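Abhishek Semwal
13/09/2025

Okay friends, a few of you asked what became of the eggshell lamp I've been muttering about since March, so make some tea, because this is going to take a few posts.

It started with a lamp. Well, a lamp base - the kind with a long white pole coming up out of one side and a nice fat foot to keep it steady. The shade had cracked in a move and the whole thing was headed for the curb at my cousin's place in Sevberg. I can't watch a good base go to the curb, I just can't.

What I liked was the shape of the foot. It's two rounded lobes joined together, a bit like a figure eight, with a raised edge all the way around. The pole takes up one lobe and the other one just sits there, looking like it's waiting for something to be put on it!

So for a while I put things on it. Keys, mostly. Then a small cactus, which did not enjoy the location and has since been moved to my mother's, where everything thrives.

Then my niece came to visit with her picture book about a hen who loses an egg (if you have a small person in your life you probably know the kind of book I mean) and she asked me, very seriously, why my lamp didn't have a nest. I had no answer for her. I thought about it for days.

The first try was a balloon with strips of paper and paste. I was so proud of it, and then I let the air out too early and it folded up like an old hat. The second try held its shape but came out more potato than egg. I still have it. It holds rubber bands.

After that I went down to Bhatia, the craft shop by the bus station, and had a long talk with the lady at the counter, who used to make stage props and has strong feelings about glue. She told me to stop trying to cut a neat edge. A broken shell is all points and dips, she said, so let it be all points and dips. Best advice I've had all year.

For the inside I wanted something soft. I tried shredded tissue first and it looked like packing. Then I went the fluffy route and kept adding until it puffed up over the rim, and that was the moment I sat back and grinned at it like a fool.
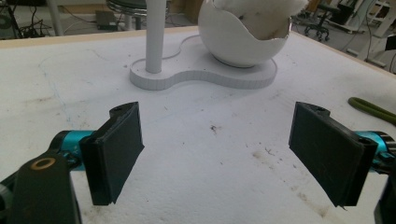
The egg on its base, fluff and all. Please forgive the pen marks on the table.

I'm so happy with that jagged rim, I can't tell you. I must have gone around it 3 times with the little scissors, taking off a bit, standing back, taking off a bit more.

Things I'd change: I'd like the egg to sit down into the base a little more snugly, so I'm thinking of a ring of felt underneath. And the pole needs something at the top now. My niece votes for a hen. I was leaning toward a paper moon, but I suspect I'll be making a hen.

A couple of you asked what it cost. Roughly 300 rupees for the paper, the glue and the filling, and the base was free, plus one lunch I owe my cousin.

If anyone has a pattern for a small stuffed hen that a patient beginner could manage, send it my way please - I'll post her when she's done, however she comes out.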